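Stititz Housekeeping Certificate, Unit 4
Handout 9: Beds, towels and soft things
Zarnbridge site, notes updated 18 March 2018

Bring this one back in May for the practical, we don't reprint.

Carried over from last time
Corners. Most of you fine. Fitted sheets still being rolled up and stuffed in the cupboard. Look at Handout 8 again, second page.

1. Order of work in a bedroom
Window open first. Then strip, top to bottom: cushions, cover, duvet, pillows, sheet. Used linen straight into the bag, never on the floor. Leave the mattress bare while you do the surfaces. Make the bed after dusting, not before (someone always asks).

At Briem they do the bathroom before the bedroom. At Stesbridge other way round. Either is allowed in the practical as long as you don't carry wet towels across a made bed.

2. Duvets
Cover inside out, hands into the far corners, grab duvet corners through the cloth, flip and shake. Two people for a king size. Buttons or poppers at the foot end. All done up, including the middle ones.

Smooth from the centre out with the flat of the hand. Pale covers show every crease and every mark, so check your sleeves and your watch strap. Make-up on a pale cover: cold water and a drop of washing-up liquid, dab, don't rub. Then tell the laundry, write it on the tag.

3. Folding on the bed
A made bed is the best folding table in the room, use it. Clean dry things only. Nothing out of a bucket, nothing off the bathroom floor.

Bath towel: long edges to the middle, in half, in half again, fold facing the door.
Hand towel: in thirds lengthways, then half.
Face cloth: quarters.
Knitted throws: lay flat, fold loosly, don't pull. Never hang on a hook, they stretch.

4. Fluffy and loose-fibre items
These are the ones that go wrong. Points from class:
- Shake out of the window or over the bath, away from the bed.
- Wash apart from dark things. Low heat in the dryer, take out while still a touch damp, finish on the airer.
- No fabric softener on towels. Coats the pile and they stop drying you.
- Loose thread: snip it, don't tug. Tugging takes the whole row.
- Lint roller over the duvet afterwards, esp. the dark ones.
- Start from a heap by finding one corner, then run your fingers along the edge to the next. Lift both, let the rest drop. Pinching in the middle just gives you a lump.

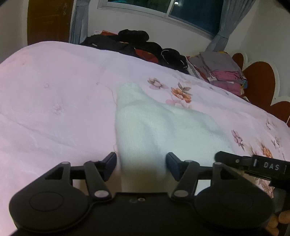

Fig. 1. White fluffy cloth bunched up on a pale pink duvet, not yet folded.

Ex. for next session: write out the steps from a heap like the one in Fig. 1 to a folded square, using the heap method in section 4. Half a page. Draw the folds if you find it easier, stick men fine.

5. Stock and counting
Linen room sheet: one line per item, initials at the end. Sample total from the class exercise was 358 pieces, 59 of them for mending. If your answer was diffrent you probably counted pillowcases as pairs. They go down singly.

Torn items to the mending shelf, labelled. Stained items back to laundry once, then rags.

To read: course book, chapter on fabrics, care labels part only. Skip the history bit.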